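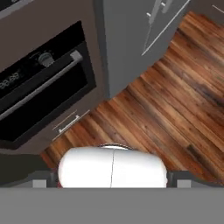

When the operations manager at Joludex took over the night dispatch team in February, she was told the group had a communication problem. She asked each person on the roster what that meant and got a different answer from nearly all of them.

"One fellow said we talked too much on the radio. The woman who sits beside him said we never told each other anything," she said. "They were both describing the same shift."

Joludex moves refrigerated freight between the coast and the Interior. The dispatch team had 15 people at the time, split between the main office and the Leemans yard, and the two halves rarely met. Handover took place at 10 p.m. by phone, usually with a driver waiting on the other line.

Her first change was a small one. She moved handover back by 20 minutes and paid both shifts for the overlap. For the first while, she said, people spent it getting coffee.

"I left it alone. I didn't give them an agenda. I'd seen agendas come in at my last job and people just read down the list and went home."

Her last job was at Mistness, a parts distributor, where she supervised a warehouse floor. The company had put its supervisors through a feedback course and then asked them to hold a monthly one-on-one with everyone who reported to them. She had 8 people and found it manageable. Another supervisor had more than twice as many and filled in the forms at his kitchen table.

"Everybody on the floor knew. So when a real form came around, with real comments on it, nobody believed that one either."

At Joludex she does not use a form. She sits in on part of a shift with each dispatcher every couple of months, and afterward the two of them talk for as long as it takes. She asks what she did in the past few weeks that made the job harder. The first time around, most people said nothing came to mind.

"You have to sit there. It's uncomfortable. Then somebody says, well, you changed the colour codes on the board and didn't tell Leemans, and you find out the yard's been working off the old ones."

The colour codes came up more than once in our conversation. She had changed them on a slow afternoon and announced it to the people in the room. The yard lost most of a night sorting out which trailers were priority. She apologized at the next handover, in front of both shifts, and she thinks that did more than anything she had planned.

Not all of it has gone well. Two dispatchers asked to transfer to days in the spring, and one told her plainly that he didn't want to discuss how he worked with people he worked with. She signed the transfer.

"He's a good dispatcher. He's good on days, too. I don't think everyone has to like this."

She is also wary of numbers. Head office bought a survey package called Clulto last year, and every department now gets an engagement score. Hers went up. She said she was pleased for an hour or so, and then noticed that 453 people across the company had been sent the survey and the report didn't say how many had filled it out.

"I asked. I'm still waiting on that one."

What she does keep is a notebook, with a page for each person. She writes down what they asked her for and whether she did it. Some pages have items that have been open since the winter – a better headset, a swap of weekends, a door at the yard that doesn't close properly. She goes through it before each sit-in and tells the person where things stand, including when there's no news.

The handover overlap is still in place and is up for review with the next budget. She expects to be asked what it produces. The shifts now use it to go over late trucks and which drivers are close to their hours, and lately the yard has been phoning in early.

"They still get coffee," she said. "The pot's in the same room, so I moved the board over beside it."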